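Kiltetti Shared Workrooms
Minutes of the June members' meeting

Held in the Bowen room, starting at 6.15 in the evening, with tea from six.

In the chair: Dace Vanags
Apologies: received from the Lesov end of the building, who were expecting a delivery and sent their good wishes and a tin of shortbread, for which many thanks.

1. Welcome

Dace welcomed everyone and said how lovely it was to see so many faces on such a warm evening, particularly the newer members, who were asked to say hello and did so very gamely. She reminded us that the kettle trips the sockets if the small oven is on as well, and that the switch to put it right is inside the cupboard by the stairs and quite safe to touch.

2. Minutes of the last meeting

Agreed, with one correction. The line about the side gate should have said that it sticks in damp weather, and it had been typed as "sinks". Dace apologised for this and said she had wondered about it herself when reading it over.

3. Money

The tidying and storage fund stands at £782. The spring table sale brought in £362 of that, a good deal more than last year, and there was a warm round of thanks for those who stood out in the wind for it. It was agreed that the fund should pay for labels, a second set of bins and, if there is anything over, a proper hook rail for the wall by the sinks.

4. The big sort-out

This took up most of the evening, and rightly so, as people had plenty to say. Dace began by telling us how far things have got. The back shelves are finished, the drawers are nearly finished, and the bits and pieces that don't belong to any obvious category are being gone through on the long tables, a few at a time, so that each one can be given a home and a label before it goes anywhere else. 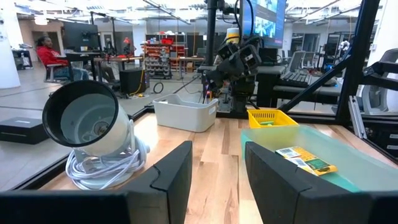
Lamps came first. It was felt that a spotlight with its cable left in loops is an invitation to trouble on a shelf, where the coils catch on whatever is put down next to them. Dace would like every lamp to go away with its cable gathered and tied, and standing up if it will stand. There was some discussion of what to tie them with. Garden twine was suggested and so were the paper-covered wires that come round bread bags, but the meeting settled in the end on fabric ties, which can be used over and over and don't nip the fingers.

The bins were next. The white plastic ones with the handle cut into the front were generally liked, as they can be pulled forward with one hand, and it was agreed that the second set should be the same sort if they can still be got. Edow used to stock them and Dace will ring and ask. It was put to the meeting that a bin should hold one kind of thing only. This was carried, though not before a spirited defence of the miscellaneous bin from the back of the room. A compromise was reached: one miscellaneous bin for the whole building, to be emptied every month.

Mesh baskets are to be kept for small things that people want to find quickly, as you can see into them without lifting anything down. The yellow one is to stay on the low shelf, where members have got used to looking for it, and the shallow trays are for anything flat, packages in their card included. Members were asked very kindly not to peel off or write over barcode labels on packaging until the item has been entered in the stock book. Dace spent most of a morning on one such mystery and would rather not spend another.

A question was asked about the wooden tabletops and whether they ought to be oiled again. Opinions differed. It was decided to try a small patch at one corner, leave it a week or so and look at it together next time.

5. Sorting evenings

There will be 3 more before the summer break, each finishing promptly at 8 so that people can get home for their supper. Please bring a marker pen if you have one that works. Soft drinks will be provided, and the shortbread too, if it lasts.

6. Any other business

The umbrella left behind in May is still in the porch. It is dark green with a wooden handle and would like to go home.

It was asked whether the window nearest the stairs could be opened a little further. Dace will look at the catch.

Actions
Dace: ring Edow about bins; buy fabric ties and labels; look at the window catch.
Everyone: tie up your cables, please.

The meeting closed at 7.50 and the cups were washed up by those nearest the sink.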